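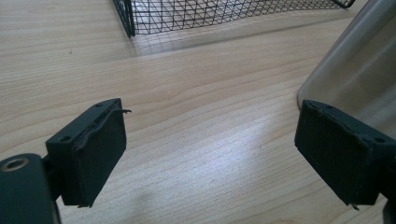 ## Opening – the basket and the table (five minutes, no rush)

Thank them for coming out, and say something kind about the Kutatden library letting us have the big room again. Mention the coffee. Ask them to put their cups wherever they like for now, and that we'll come back to the cups later on (it usually gets a laugh, and then you see people lift theirs up and look underneath).

Start with the basket, the black wire mesh one at the top of the picture, since everybody in the room owns one or has a sister with one. I love them dearly. They're light, you can see what's in them, you can shake the crumbs out over the sink, and they cost next to nothing. They're also bare metal or painted metal sitting on a varnished surface, and most of us shove them back and forth twenty times a day without lifting them. Ask for a show of hands: lifters and shovers. I'm a shover myself, and I should admit it early on.

Then the wood. Pale tables are what I get asked about more than anything else, and I think it's that people buy them for how clean and sunny they look in the store, and then they get them home and every little dark speck shows. There are a few specks on the one in the picture. I don't know what they are, and I say so. They could be in the wood, they could be toast. Wipe first, then worry – a barely damp cloth tells you more than an hour of peering.

## Looking at a table before you do anything to it

Take this part slowly. It's the part people thank me for afterward, and it was the part I used to rush when I first gave the talk.

- Get down low, so your eyes are near the level of the top, and look toward the window or the lamp. The bright patch where the light bounces is your friend. Scratches, rings and sticky spots show up inside it far better than anywhere else.
- Move your head, and let the patch travel across the wood. You'll feel silly. Do it anyway.
- Run your hand over it with your eyes closed. Old jam has a drag to it that you can't see.
- Look at which way the grain runs and remember it. All your wiping, and any sanding if it ever comes to that, goes along it.

Tell the Wattimena story here if the room feels friendly. (I had gone to help a family with a table they were sure was ruined, a great cloudy area right in the middle, and they'd already priced a new one. It was the ceiling light. We moved a chair and the cloud moved too. I stayed for soup and came home with a jar of plums.) If the room is quiet, skip it and go straight on to cloths.

## Cloths, soap, and what I keep under my sink

Pass the bag of cloths around. Let them touch everything, it wakes them up after lunch.

The soft cotton one is an old pillowcase and I wouldn't trade it. The blue one is from the Selosard shop and was a present, and it's very nice, but a pillowcase does the same work. The green scouring pad goes around too so that everybody can feel how rough it is, and I ask them please never to bring one near a shiny table.

A drop of dish soap in a bowl of warm water, cloth wrung out until it's hardly wet, along the grain, then a dry cloth right behind it. I say "right behind it" two or three times. Standing water does its mischief at the edges and anywhere the varnish has a nick in it.

Somebody will ask about sandpaper. I have a sheet of 400 grit in the bag to show how fine it is, and I let them rub it on a thumbnail. It's for between coats when you're putting on a new finish, and it will dull a shiny top if you go at one spot with it. Offer to talk about refinishing at the tea break with anyone brave.

## The grain itself

Slow down again. Next picture up, and then drink some water and give them a minute with it before talking.

I want them to look at the wavy part toward the top, where the lines dip down and come back up like a shallow ripple. Most of the rest runs along fairly straight and close together, cream and tan, cream and tan, and then you get that one soft roll in it. People cover up a place like that with a runner and a fruit bowl for years on end! My own table has a curl in it near the corner where I pay the bills, and I've gotten so fond of it that I put the mail somewhere else now.

Say that a gloss finish makes grain look different all day long. In the morning mine goes silvery in the middle and you can hardly read the lines, and by suppertime they're back. So if you're choosing where the table stands, live with it in two or three places for a week before you settle.
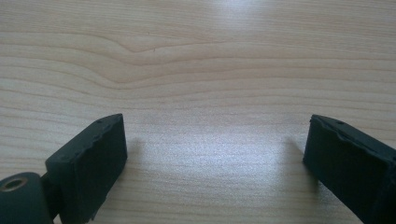

One lady at the Darkau evening said she had stopped using placemats altogether after hearing this part, and that her husband had put them all back by breakfast. She wanted to know which of them was right, and the whole room leaned in.

I told her they both were, a little. Answer it the same way again if it comes up:

- Placemats at mealtimes, by all means. Hot plates and forks are hard on varnish.
- Off again afterward, so nothing gets trapped under them and the wood ages evenly. A mat left in a sunny room for a summer can leave its shape behind.
- Felt dots under anything that lives on the table. Yes, the mesh basket too. They don't stick well to wire, so I cut a square of felt to the size of the bottom and just set the basket on it.

## Cups, and winding up

Have them lift their cups now. Ask who has a ring. Hand out the pillowcase pieces and let them wipe their own place, along the grain, dry cloth right behind.

If there's time, read two or three of the replies from the questionnaire we sent out in April. We got 226 back, which floored me, and the ones about homework tables are the sweetest. Keep the one about the glitter for last.

Felt squares are in the shoebox by the door, take two each. Scissors need to come back to me. Leave the room by half past four, and wipe down the library's tables before we go.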